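Privport Community > Mail and Packing
Box or padded mailer for a small kid's package?
583 views

hvo_pillay
I'm sending a birthday package to my niece and can't decide what to put it in. It's a rubber duck with its plastic bag, two scrunchies, and maybe one or two small cloth things. The duck is the only item with any real shape to it. Everything else squashes flat.

I have a cardboard box left over from another order. I also have padded mailers in the closet. The mailer is lighter, but my sister says things look sad when they come out of one. The Trendham store in Pillay will weigh it for me, but I'd like to have it packed before I go. What would you use?

Hường Võ

marlow77
Mailer. A rubber duck will survive anything. Scrunchies are padding. You're paying extra to ship air if you use a box.

tapegun
I'd use the box. Marlow is right that nothing in there will break, but a plush scrunchie that spends a week flattened in a mailer doesn't always fluff back up. I sent my daughter one in April and it came out looking like a dishrag. She had to wash it.

marlow77
One wash and it was fine, then?

tapegun
It was fine after the wash. It wasn't fine as a birthday present.

quietcorner
Does the duck have to stay in its bag? If it's coming out anyway, it takes up less room and you have more choices. I take everything out of the store packaging when I mail gifts and wrap it in tissue. Barcode labels on presents bother me.

hvo_pillay
I was going to leave it in the bag so it stays clean, but I could peel the label. I bought it from Oltudeo and their labels usually come off without much trouble.

dd_wrenfield
Leave it in the bag if you aren't sure about the size of the kid's collection. My nephew got the same duck twice and the one in the bag could go back.

quietcorner
Fair point. I hadn't thought about returns.

tapegun
If you go with the box, do these in order:

Tape the bottom seam twice, once along it and once across.
Lay a soft item in first.
Duck in the middle.
Scrunchies on either side, not underneath.
Fill the top with something so the lid doesn't cave in. A small T-shirt works, or a pair of socks she can wear.
Cover or remove any old shipping label. I've had a box come back to me because the old barcode got scanned.

marlow77
You're up to a T-shirt and socks now. That's how a cheap package turns into an expensive one.

tapegun
She asked what we'd use.

dd_wrenfield
What does it all weigh? That would settle it for me. My last one was 11 ounces with the box and the price difference was small enough that I stopped thinking about it. If yours is near a pound I'd look at it again.

hvo_pillay
No kitchen scale here, so I don't know yet. I spread everything out on the bed to see how it looks next to the box.

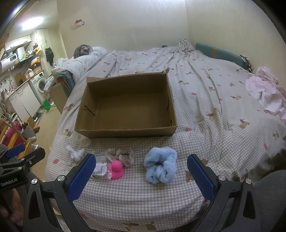

Duck, scrunchies and the open box. Nothing packed yet.

The blue scrunchie is the plush one and the paler one next to the duck is crocheted with a ruffled edge. I'm more worried about the crocheted one now, to be truthful. I don't want that edge creased.

quietcorner
The crocheted one should go on top, then, with tissue around it. The blue one can go beside the duck. I like the pink duck.

marlow77
You have plenty of box for that. I'd still say mailer for the duck and the blue one, but I'll give you the crochet. Those edges do hold a crease.

tapegun
Go ahead and fold that inner flap flat before you tape the top. If it's left sticking in it will press on whatever is under it.

dd_wrenfield
Are the sheets with the dogs and hearts from Oltudeo too? My daughter would want those.

hvo_pillay
The sheet was a gift, so I can't tell you where it's from. Sorry!

I'm going with the box. Duck stays in the bag. I'll put a pair of socks on top and ask Trendham to weigh it before I pay for anything. Thanks, everyone.

marlow77
Post the price for both if they'll tell you. I'd like to know how far off I was.

212 shares | Reply to this thread
Last reply 22 September 2025
Contact Privport | Forum rules | Copyright Privport Community | Back to top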